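Oberflächen gehören ins Lastenheft

31. Jul 2018 | Von Wing-yan Chiu

In Ausschreibungen für Büromöbel wird die Tischplatte meist über Maß, Dekor und Preis definiert. Der Glanzgrad fehlt. Bei Goodwin in Fevitz wurden im letzten Umbau 40 Arbeitsplätze mit hochglänzenden Platten ausgestattet, obwohl die Deckenleuchten direkt darüber hängen. Die Folge sind Reflexe im Blickfeld, die sich durch Umstellen der Monitore kaum beseitigen lassen.

Ich halte matte, helle Flächen für den vernünftigeren Standard. Sie streuen das Licht, und feine Gebrauchsspuren stören weniger als jeder Fingerabdruck auf Hochglanz.
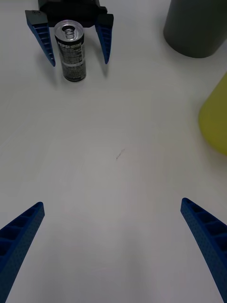
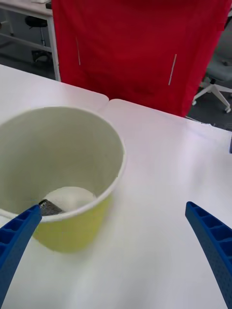 Weiße Tischfläche, zwei Ansichten

Der übliche Einwand betrifft die Reinigung. Matte Platten brauchen je nach Struktur einen zweiten Wischgang. Dieser Aufwand ist kalkulierbar, eine Blendung am Arbeitsplatz bleibt dagegen über die gesamte Nutzungsdauer bestehen. Wer ausschreibt, sollte den Glanzgrad als Messwert fordern und 3 Muster unter der vorhandenen Beleuchtung prüfen.

Weitere Beiträge
Lwazi Gumede: Kabelführung im Bestand
Ming-te Liao: Akustik in Lekbridge

Kontakt | © 2018 Plarnevness | Nach oben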